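Notes on collecting the folding set

19 Jun 2026

The clothes-folding set for Zernora closed at 3,447 accepted takes. I kept a running file while it was being gathered and have cut it down to the parts that may be of use to anyone doing the same kind of work. Training results are a separate post.

Setup first. Collection is done with a pair of hand-held grippers, one per hand, each with its own wide-angle camera. No arm is involved at this stage. A person holds the grippers, does the chore, and the video plus the finger opening and the estimated hand path become the example. Pose comes from visual tracking, so the room matters more than the clothes do. A plain wall gives the tracker very little to hold on to. Patterned wallpaper, tiled floors and woven mats are good. Mirrored wardrobe doors are bad, in a way I will get to.

We asked for real bedrooms and real beds. The earlier set, gathered in March on a table in the Vuvon office, had 675 takes and trained a policy that folded well on that table and nowhere else. Every garment started flat, in the middle, in the same orientation. People tidy up before they record unless told otherwise, and we had not told them otherwise.
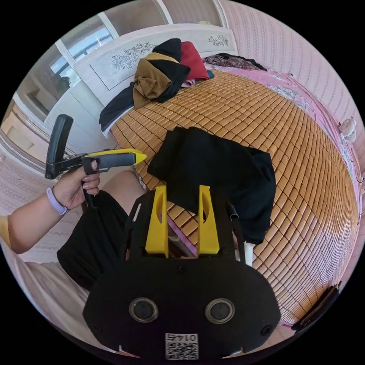 The instruction sheet for the new set is one page. The parts that changed behavior:

Start each take with the garment as it came out of the pile. Do not pre-flatten.
Do not move finished stacks out of view between takes.
If a fold fails, fix it with the grippers. Do not put a gripper down to fix it by hand.
Hold still for two seconds at the start and at the end.
Speak up if a take felt wrong, even when the software accepts it.

The third line took the longest to sink in. The fingers are tall and do not bend much, and the urge to set one gripper aside and smooth the cloth with a palm is strong. A take with a bare hand on the cloth is useless for the policy, because the robot has no equivalent action. We tag those spans and drop them. On the first batch the tags came to 40 takes, nearly all of them trousers.

Trousers are the hard class in general. A shirt can be folded badly and still end up as a rectangle. With trousers, the legs have to be brought together before anything else works, and from a low viewpoint two dark legs on a bed look a lot like two unrelated strips of cloth. The tracker is fine with this. The policy is not. Dark fabric also loses its creases in the video when a bright window is in view, as the exposure gets pulled down and the folds vanish into one black area. Locking exposure before each session helped. Closing the curtains helped more, but cost us tracking quality in two of the rooms, so we left that to the person collecting.

Calibration next. Every gripper carries a small printed code on the rear plate, and the session file has to name the same unit. Swapping left and right between sessions sounds harmless and is not. The finger-opening curve is measured per unit, and the difference between units is large enough to turn a firm pinch into a near miss. Wistier, the uploader we use, now refuses a session if the code and the file disagree. Before that check went in we lost most of a day of good takes to a swapped pair.

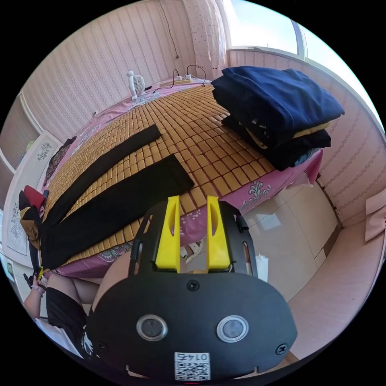
How many takes does one garment need? Fewer than we planned for. We had set 500 per garment class and found that past the first couple of hundred, new rooms were worth far more than new takes in a room we already had. The later part of the budget went into visiting more homes.

Mirrors, as promised. A mirrored sliding door reflects the window and the moving hand, and the tracker picks up features that move the wrong way. Usually it rejects them. When the mirror takes up a large share of the view, it sometimes locks onto the reflection, and the path drifts sideways by a few centimeters over a take. You will not see it in the video. It shows up as two grippers whose paths cross in the air when both were plainly on the bed. We now run a check on the distance between the two hands at moments when both hold the same cloth, and anything that shrinks or stretches past a threshold gets flagged for a person to look at.

Beds have their own problem. A mattress gives when you lean on it, and a mat laid over a sheet slides. Neither is modeled. I had wanted to require a hard surface and was outvoted, and the outvoting was correct. The policy trained on beds pushes down less and lifts earlier, and carries over to a table with a small loss. The reverse did not hold.

Reviewing took longer than recording. Suksawat, our review tool, plays both views side by side at double speed, with the finger opening plotted underneath. Most rejects are visible in the plot alone: a flat line where there ought to be a grasp, or a flutter where the operator was fishing for an edge. I used to reject the flutter takes. I stopped, on advice. 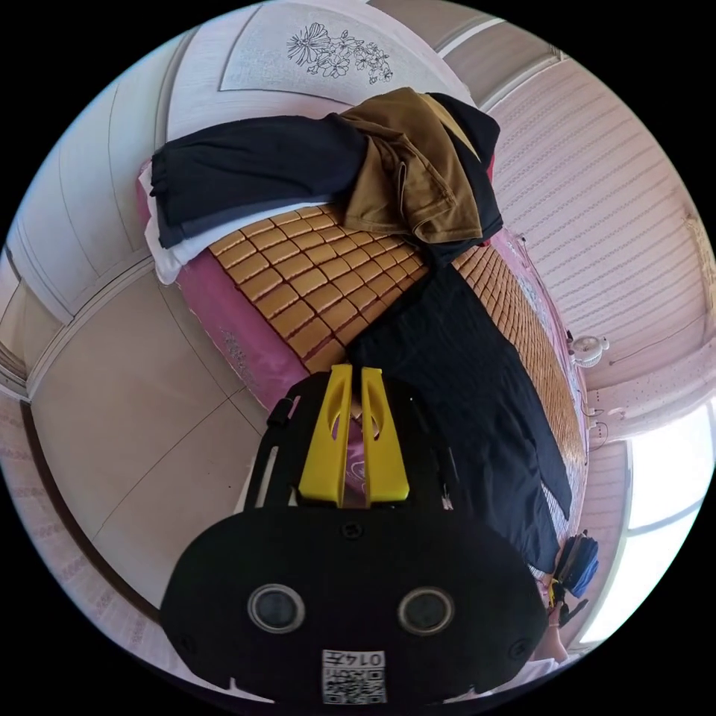
Getachew Ambaye wrote after reading a draft of this that the fishing is the most useful part of the take, and that a policy which has only seen clean grasps will close on air and carry on as though it held something. He would keep every retry up to the third and cut the rest. That is close to the rule we ended up with, except that we cut on elapsed time and do not count attempts.

Open items. The labels for garment type were typed by hand and need a pass for spelling. The two-second hold at the end is often missing, and I have a script that pads it, which I don't like. Socks are excluded for now, as pairing them is a different task and the fingers are too wide to turn one right side out.

The next set is towels.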